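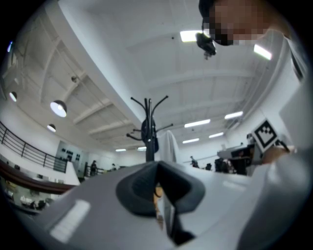 Up on the mezzanine, the coat rack and the railing seen past a gripper.

The Rack
Fiction by Evangelia Psarras

Myrto Tsoukalas had joined the club for the soldering. There had been no soldering. There had been a coat rack, a pair of gripper tools you held in your hands like oversized salad tongs, and a target of 3000.

"Three thousand what?" she had asked in the first week.

"Hangs," said Pantelis, and wrote it on the whiteboard so she could see he meant it.

A hang was one go. You picked up the cloth, you brought it to the rack, you got it over a hook and let go. Then you took it down and did it again. The grippers recorded where your hands went, and at the end of November all of it would be fed to Price, the club's robot, who would learn to hang up a coat and win them the regional round at Durnandale. Price was in a crate downstairs. Myrto had seen his elbow.

"Does he know he's in a competition?" she said.

"It doesn't know anything yet. That's the point of the hangs."

She had her doubts about the point of the hangs. Her little brother had been shown how to hang up a coat every day of his life, by experts, and his coat lived on the floor. She mentioned this to Pantelis, who told her that her brother wasn't a neural network. She said their mother had wondered.

By Monday evening the counter on the laptop said 2322. Gerasimos Liapis had done most of those, because he liked it, or said he did. He talked to the cloth under his breath. "Up you come. Over. Good." Vasiliki had asked him to stop, as it put her off her own, and he had stopped for two hangs and then started again more quietly.

"My turn," Myrto said at last, mostly so she could say she'd had one.

The grippers were heavier than they looked when Gerasimos held them. She squeezed the right one and the fingers closed on nothing. She squeezed again and got a corner of the cloth, then lost it.

"Keep that one," Vasiliki called from the laptop. "Keep it in the set."

"I dropped it."

"He should see someone drop it and pick it up again. Otherwise he'll drop it in front of the judges and just stand there."

Myrto thought this was the first sensible thing anyone had said since September. She bent, got hold of the cloth properly, and lifted.

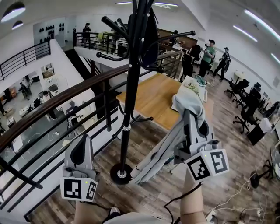

A cloth beside the rack, held in the right gripper.

The hook was the hard part. With your own fingers you never noticed a hook. You threw the coat at it and walked off. With the grippers you had to decide which hook, and from which side, and how much cloth to leave hanging behind, and all the time your arms were telling you they had done enough for one evening. She got it on. It stayed there while she looked at it, and when she turned to see if Vasiliki had been watching, it slid to the floor.

"Keep that one too?" she said.

"Mark it as a fail," said Pantelis.

"It was on when I let go."

"It's on the floor."

"So when does it count as hung? Does he have to wait? How long does he wait?"

Pantelis opened the rule book from Durnandale on his phone and scrolled for a while. Gerasimos came to read over his shoulder. There were two pages on battery safety and a paragraph about team shirts. There was a story, which Gerasimos told every year, about the team from Stistari whose robot hung the jacket beautifully and then knocked the whole rack into the front row. They had been given full points.

"It doesn't say," Pantelis admitted.

"Then what have we been counting?"

He looked at the laptop, and so did Vasiliki, and Myrto could see them both going back through the evenings. All those cloths taken down the moment they touched the hook, to save time. Price was going to be extremely good at letting go.

"We could do 3 seconds," Gerasimos offered. "Let go, count to three, then take it down."

"Starting now?" said Vasiliki. "Or starting over?"

Pantelis didn't answer. He went to the railing and leaned on it with his back to them.

Myrto flexed her fingers. Her wrists ached and she still thought the whole business was a long way around to a tidy hallway. But she wanted to know what she had done wrong with that hook. She had gone in too shallow, probably, and from the wrong side.

"Reset the recording," she told Vasiliki. "I'm going again."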